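From: Aled Humphreys
To: Lellcombe Jazz Collectors list
Date: August 20, 2018
Subject: Re: Mollura sides – the second drummer question

Cadi Beddoe wrote:

> I have been going back through the Mollura trio records and I still
> can't make the drummer credits add up. The sleeve of the second LP
> gives one man for the whole record, but side two sounds to me like
> someone else. The ride cymbal is drier and he stays off the hi-hat
> in the bass solos. The old discography by Hughes lists a single
> session in January and one drummer. Does anyone have the first
> pressing with the typed insert? Mine came without it. I'd also like
> to know if the tape that was going around under the name "Flullano
> Club" is from the same week or not. I have a third-generation
> cassette and the announcements are too faint to make out.
>
> Also, does anyone have advice on cleaning records that have sat in
> paper sleeves for years? I've just taken in a box of them and some
> are pretty grim.
>
> Cadi

Cadi,

I do have the insert, and I can help with some of this. I'll take your questions in order. Sorry for the slow answer. I wanted to play both sides again on decent speakers before I said anything.

THE INSERT

It's a single sheet, typed on one side and folded once. It gives the tune titles, the composers, and a short paragraph on the pianist. At the bottom there are two lines for personnel. The first line has the trio as we all know it. The second says "Drums on side two, tracks 1 and 4, by arrangement" and gives no name at all. I have seen two copies besides mine and they both read the same way.

So your ears are right, at least for part of the side. I hear the change on the opening track of side two and again on the closing ballad. The two tracks in between sound like the regular drummer to me. His snare has that loose rattle under the piano whenever the left hand gets down low, and you can hear it on both of the middle tracks. It isn't there on 1 and 4. Either it's a different kit or somebody finally tightened the snares, and I doubt it was the second one, because the rattle is back on the next record.

"By arrangement" usually meant a player was under contract to another label. I don't want to guess at a name on the list. Guesses have a way of ending up in discographies, and then we spend years trying to get them out again.

THE HUGHES LISTING

Hughes worked from the sleeves and from the label's catalog cards. He says so in his introduction. The cards had one line per record, so a two-day session with a change of drummer would have gone down as one date and one group. I don't hold it against him. He covered 233 sessions in that book, most of them by mail, and he got the great majority right. But the January date should be read as the date the tape was logged, and the music could have been recorded a little before that.

One more thing on this. The matrix numbers on side two of my copy are not in sequence with side one. There is a gap of 3 between the last number on side one and the first on side two. That fits with something else being cut in between, or with rejected takes. If you could check the dead wax on yours I'd be grateful. Mine is scratched over the last character and I may have it wrong. Tilt it under a desk lamp and you should be able to read it.

THE FLULLANO TAPE

This is a club recording and I'm fairly sure it is not from the same week. I have a copy one generation up from yours, and on mine you can make out most of the announcement before the second number. The pianist says they'll be playing something "off the new record," so the LP was already out, or close enough to out that he was plugging it. The bass player is different too. He plays further back on the beat and he bows the end of the slow blues, and the man on the LP never bows anything.

The drummer on the tape is the regular one. You can hear the snare rattle all night, even over the crowd. There is a long stretch of brushes on the third tune that I think is the best thing he ever put on tape, and it's a pity it has never come out in a proper form. He starts by just sweeping quarter notes, very plain, for a whole chorus. Then he begins dropping in little accents behind the piano, always a hair after you expect them. By the time the bass solo comes around he is down to almost nothing – one tap every other bar – and the crowd has gone quiet enough that you can hear glasses at the bar.

My copy runs 69 minutes with the announcements. If yours is shorter, the usual cut is after the fourth tune, where someone turned the cassette over late. I can make you a transfer. Please don't pass it around beyond the list. The bass player's family has asked that it not be sold, and I'd like to keep to that.

A NOTE ON PRESSINGS

For anyone else following along, here is how I tell the early copies from the later ones.

The first pressing has the deep groove on both labels and the address in small type at the bottom. The back of the sleeve is matte.

The second pressing has the groove on side one only, and the back of the sleeve is glossy. These came without the insert as far as I know, so Cadi's is most likely one of them and nothing has gone missing.

The later reissue has a different label color and a short fade on the ballad. The fade is a real shame. It takes off the last cymbal stroke, and the cymbal is half the evidence on the drummer question. If you only have the reissue you won't hear what Cadi and I are talking about.

I've seen a figure of roughly 3,000 given for the first pressing. I don't know where it came from and wouldn't rely on it.

CLEANING

This is what I do with a box of neglected records. Other people will tell you different.

1. Take the records out one at a time and look at them under a strong light. Put anything with visible mold in a separate stack and deal with it last, outdoors if you can.

2. Throw out the old paper sleeves unless they are original to the label. If they are, keep them flat in a folder and put the record in a new poly-lined one.

3. Brush off the loose dust with a dry carbon fiber brush. Go with the groove and don't press.

4. Wash with distilled water and a very small amount of plain surfactant. Keep the labels dry. I use a pad cut to the width of the playing surface and go around a few times in each direction.

5. Rinse with clean distilled water. People skip this one and then complain about noise.

6. Blot with lint-free cotton cloths. I use old diaper cloths that have been through the laundry many times with no fabric softener. The softener leaves a film, and the film goes straight into the groove. Used cloths go in a basket of their own and get washed as one load.

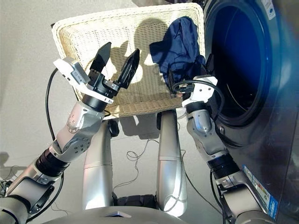 7. Stand the records in a rack until they are completely dry. Overnight is best. Don't use a hair dryer.

8. Play each one through once and clean the stylus afterward. The first play will bring up more dirt, and you may want to wash it a second time.

Don't use alcohol on anything that might be shellac. I know you know that, Cadi, but we've had new members join lately and it is worth repeating. I lost a very nice Lellcombe dance band side that way before I knew any better.

WHAT WOULD HELP

If anyone on the list has any of the following, please write to me or to Cadi:

– A first pressing with a clean run-out on side two. A readable matrix number would settle the gap.

– Any club listing or newspaper ad for the Flullano, before or after the record came out. Even a list of who was booked opposite the trio would help, as drummers tended to sit in across the bill.

– The label's payment book, if it survives. Hughes mentions it in a footnote but seems not to have seen it himself. If the second drummer was paid by the session, his name ought to be in there somewhere.

– Photographs from the session. I know of one, and it shows only the piano and the back of the bass player's head.

Cadi, send me your mailing address off list and I'll get the transfer out to you along with a photocopy of the insert. I can do it on CD or as files, whichever you like. If you do files, they're large, because I haven't cut out the gaps between the tunes. I left the announcements at the level they came to me. I tried bringing them up once and all I got was hiss.

I'd also be glad to hear what you make of the ballad once you've had a chance to play it next to the tape. Listen to the way he comes out of the bridge. The regular man always hits the crash there, on the tape and on every other record I have. On side two, track 4, there's just a light stroke on the ride.

Aled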